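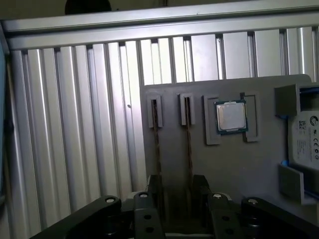
## The ferry to Plornden

So I missed the two o'clock boat, which is how I ended up sharing a bench (and a bag of plums!) with Lamduan Thongsuk. She was going over to sell her grandmother's house. I was going over to ask Sixten for my accordion back, and I'd been rehearsing my speech since breakfast.

"Is it a good accordion?" she asked.

"It's terrible," I said. "It cost me 66 dollars and one key sticks."

She laughed so hard she dropped a plum, and it rolled clear off the dock.

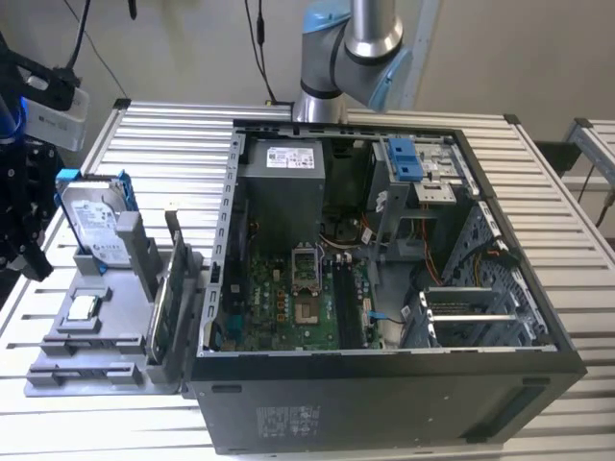 ## Sixten's porch

He opened the door already wearing the thing, straps and all, and played me eight bars of the waltz I'd quit on in September. He'd fixed the key. My whole speech went right out of my head.
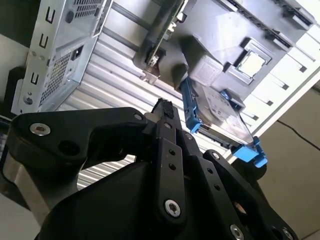

Did I take it home?

I left it with him, and caught the last boat back with Lamduan, who hadn't sold the house either.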